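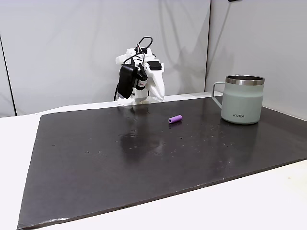

## The night bus is back, and it goes all the way to Stollumstead

Great news for anyone who has ever sprinted out of a concert before the encore! Starting this December, the 70 will run until 2 a.m. on Fridays and Saturdays, from Misbridge station out to Stollumstead, with a stop at the hospital gates (finally).

Harsh Bansal started the petition last winter after a very long walk home in the sleet, and it closed with 529 signatures.

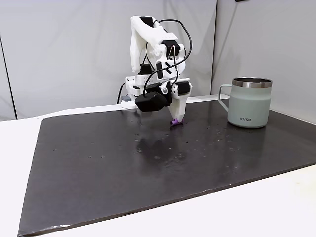
The late fare is the same as the daytime one, and monthly passes work too. Satish Pathak rode the trial run and loved it – warm seats, a cheerful driver, and a great view of the river lights from the upper deck.

Timetables will be up at the library and at Tripathi Bakery by the end of November.
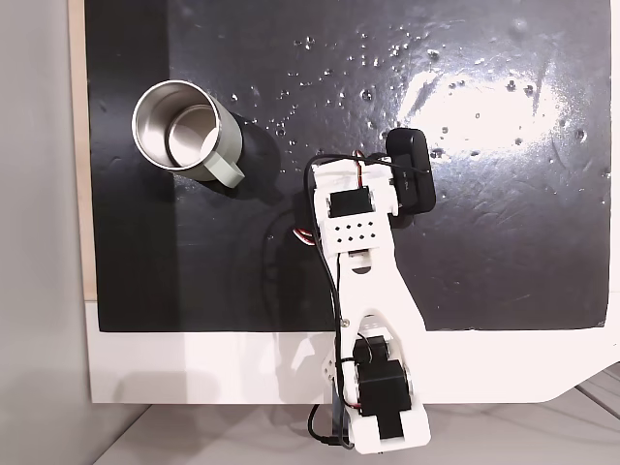 Mohit Pathak is still pushing for a Sunday service, so if you work late shifts on Sundays, please write to him with your hours and your nearest stop. He'll take them all to the next meeting with the bus company.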